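How Our Robot Club Teaches a Robot to Set the Table
A page for younger kids, by the Nestow Robot Club

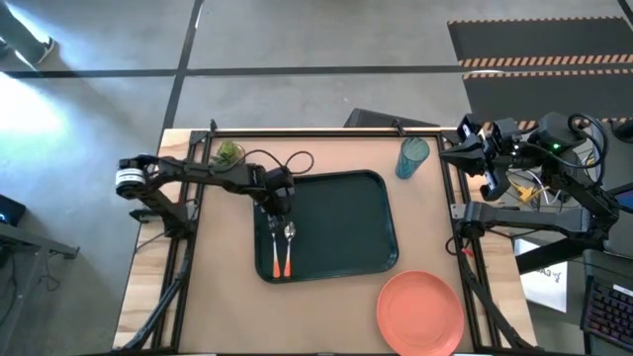
Can a robot learn by watching?

Sort of. It learns from people moving it. Somebody does the job with the robot lots of times, the computer saves every try, and then a program looks for the pattern in all of them.

OK so that's the short version. Longer version now. Typed fast, club starts in 15 minutes.

What's the job?

Setting a place for lunch. Fork, spoon, tray, plate, cup. You can do it half asleep. For a robot arm it's hard!! Forks are thin. They lie flat. Pinch a tiny bit too high and you get air. Pinch too low and you bonk the tray.

Our forks and spoons have orange handles and the tray is dark green. Good colors for this. Orange on green is easy to spot, and the robot has to find things with cameras.

What's inside an arm?

Motors. One at each joint, the places where it bends. You have joints too – shoulder, elbow, wrist. Try picking up a pencil without bending your elbow. Weird, right? Now try it without your wrist. Worse.

At the end is the gripper. That's the hand. No thumb, no pinky, just two fingers that open and close. Put on oven mitts and try to pick up a spoon. Thats pretty close to how it feels to drive one.

How do you teach it?

Step 1. Put the things on the table.
Step 2. A kid drives the arm and does the job. Slowly.
Step 3. The computer saves where every joint was and what the cameras saw.
Step 4. Put everything back, but a little different. Tray turned a bit. Cup somewhere else.
Step 5. Again. And again. And again.

One saved try is called a demo. Short for demonstration. We wanted 1000 demos by the end of February. We got 989! Darius Marinescu wanted to stay late and do the rest but the building closes when it closes.

Why move stuff every time?

If the fork is always in the same spot, the robot only learns the spot. It doesn't learn "fork." Move the fork over a little and it grabs the place where the fork used to be. We did this by mistake our first month. It was very funny and also we had to start over.

So now we have a rule, move at least 2 things before every demo.

What if you mess up?

Depends. If you drop the spoon and pick it back up nicely, we keep it. The robot should see how to fix a drop. If you crash into the cup and it goes flying, we throw that one out. Sebastian Văduva is our coach and he decides when we argue. We argue a lot.

Does the robot think?

Not like you do. It doesn't know what lunch is. It doesn't get hungry. It has a lot of numbers, and the numbers say something like "when it looks like this, move like that." Change the picture too much and it gets mixed up. We tried it with the lights off once. Bad. It just sort of waved.

Safety stuff (read this one)

Hands off the table when the arms are on.
Long hair tied back. Hoodie strings tucked in.
One person by the stop button, always. That person does not eat snacks, does not look at a phone, does not drive.
If anyone yells STOP you press it. You don't ask why first.

Try it at home, no robot needed

Get a friend, a spoon and a tray. Your friend closes their eyes and holds out one hand like a gripper, finger and thumb only. You tell them how to move. Only small words – left, right, up, down, open, close. See how many words it takes to get the spoon on the tray. Then turn the tray and use the exact same words again. See what happens.

Words to know

Joint: a place where the arm bends.
Gripper: the robots hand.
Demo: one saved try.
Reset: putting things back for the next try.

What's next

The Ketport meet. Every club brings a robot that sets a table, and the judges get to move the plate. We're practicing for that now. New kids can come, grade 4 and up, bring a snack and closed shoes. Gotta go, it's my turn on the stop button.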